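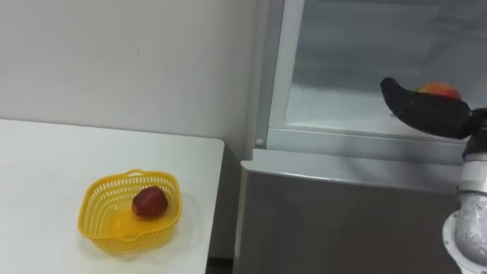

Kernobst in der Haushaltskühlung – Blatt 2

Äpfel atmen nach der Ernte weiter. Mit der Temperatur sinkt die Atmungsrate und damit der Verbrauch an Zucker und Säure. Für den Übungsversuch genügt ein Kühlschrank mit gut zugänglichem oberem Fach; der Korb mit dem Obst steht griffbereit auf dem Tisch daneben. Ein perforierter Korb wie der gelbe ist einer geschlossenen Schüssel vorzuziehen, da Luft durch die Wandung treten kann.

Einlagern: Früchte nicht waschen, Druckstellen notieren, einzeln ablegen. Zwischen den Früchten und zur Fachwand bleibt Abstand. Die Tür ist nur während des Beschickens offen.

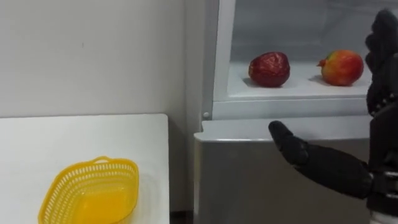
Wasserverlust: Die Schale verliert Feuchte, sobald der Dampfdruck der Umgebungsluft unter dem der Frucht liegt. Folge sind Masseverlust und Schrumpfen, zuerst am Stielansatz. Gewogen wird zu Beginn und nach 12 Tagen, jeweils auf derselben Waage. Der Verlust ist in Prozent der Anfangsmasse anzugeben.

Ethylen: Reife Äpfel geben Ethylen ab und beschleunigen die Alterung empfindlicher Nachbarware – Blattgemüse gehört daher in ein anderes Fach.

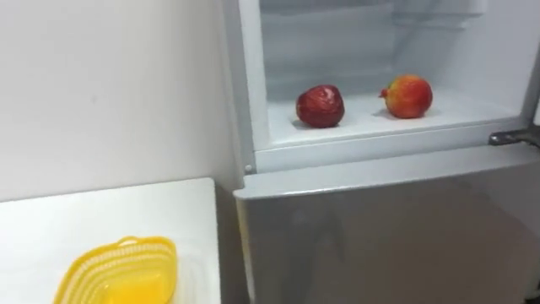 Faules Obst wird sofort entnommen und im Protokoll mit Datum vermerkt. Die Auswertung erfolgt in Gruppen zu zwei Personen, Tabelle auf Seite 13 des Skripts. Abgabe bei Raluca Dinu, Rückfragen zur Waage an Dorin Ghiță.

Stand: 5. Mai 2021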